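Keeping Old Books Alive in an Ordinary House

Most of the secondhand books I own were bought by someone with a better library and a drier climate. My own collection, mainly novels and plays by people long past collecting royalties, lives in a row house in Stundbridge with a radiator in every wrong place. What follows is what I've learned, usually one book too late.

Shelving. Keep books off outside walls if you can, and leave a finger's width behind them so the air can move. Stand them upright and snug. A leaning book is slowly folding itself in half, and a crammed one will lose the top of its spine to the first guest who wants to look clever. Pull from the middle of the spine, after pushing the neighbors back a little.

Dusting. Hold the book firmly shut and brush the top edge away from the spine with a soft, clean paintbrush. Do this before you open it, or the dust of 88 years goes straight into chapter one. Skip the furniture polish. I once treated a leather set of Restoration comedies to some and they smelled of lemons until I gave them to my brother-in-law.

Musty smells. Put the book in a lidded bin with an open dish of baking soda, not touching, and leave it for two weeks. Then sniff. If it still smells like a rowing club, give it two more. Anything with fuzzy growth goes in a sealed bag, well away from the others, until you decide how much you love it.

Lending. Write it down the moment the book leaves your hand. A paper list works until you use it as a bookmark and lend that book too. I've gone over to a small whiteboard – title, borrower, month – and nothing gets wiped until the book is back on the shelf.
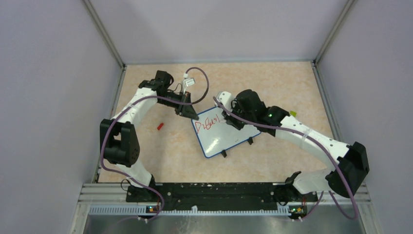 A whiteboard with red writing and plenty of room left.

Loose pages. No clear tape, ever. It yellows, it creeps, and it takes the print with it when it goes. Slip the page back where it belongs and tie the book with flat cotton tape, bow at the front edge. My copy of Dezső Sárközi's poems has been held together this way since the move from Irach, and it looks like a modest birthday present.

Pencil notes. Leave them alone if they're any good. If they aren't, use a soft white eraser and stroke in one direction, toward the edge of the page. The previous owner of my Aurélien Roussel wrote "surely not" on page 177 and was right, so that one stays.

Wet books. Stand a damp one on end, fanned open, in front of a fan set to low. For a soaked one, wrap it in wax paper and freeze it until you can face the job. Label the package. Mine spent all of December beside the pork chops.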